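Chapter 11
Textile Fibers and Bedding Fills

After reading this chapter, you should be able to name the main fibers used in bed coverings, explain how a fill slows heat loss, and compare two fills by weight and thickness.

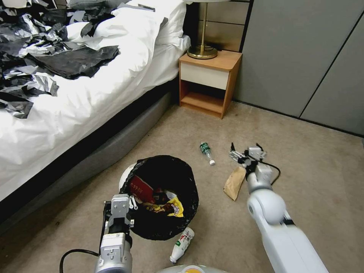
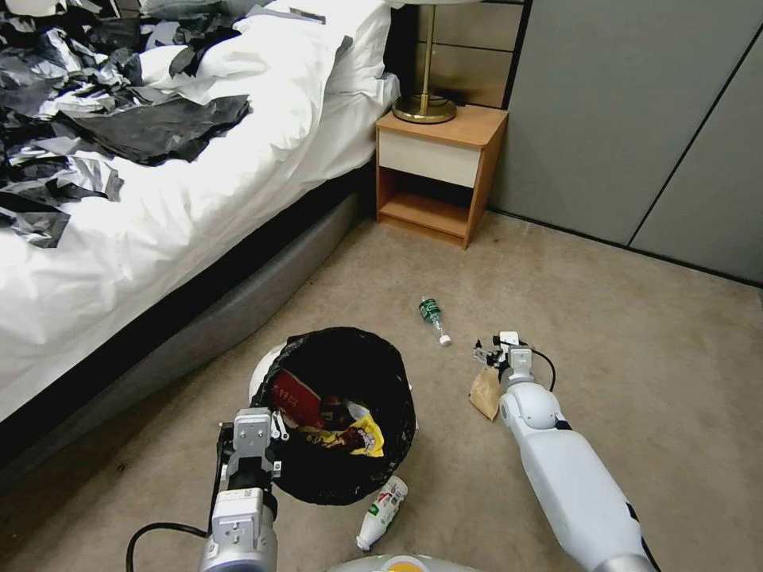 Figures 11.1 and 11.2. A white duvet on an upholstered bed base.

11.1 HEAT LOSS AND TRAPPED AIR

A bed covering does not produce heat. It slows the flow of heat from the body to the room. Most of this effect comes from still air held between the fibers of the fill. The fibers carry some heat themselves, but they take up only a small part of the volume.

The thickness of the fill when no load is placed on it is called its loft. When a fill is pressed flat, air is forced out and its resistance to heat flow drops. Down recovers most of its loft after shaking. Cotton batting packs down with use and recovers less.

In the Ondley exercise at the end of this chapter, two samples of equal area are compared. Sample A has a mass of 389 grams and sample B a mass of 617 grams. The heavier sample is not always the warmer one. Loft must be measured before any conclusion is drawn.

Key terms: batting, fill, loft, shell, thermal resistance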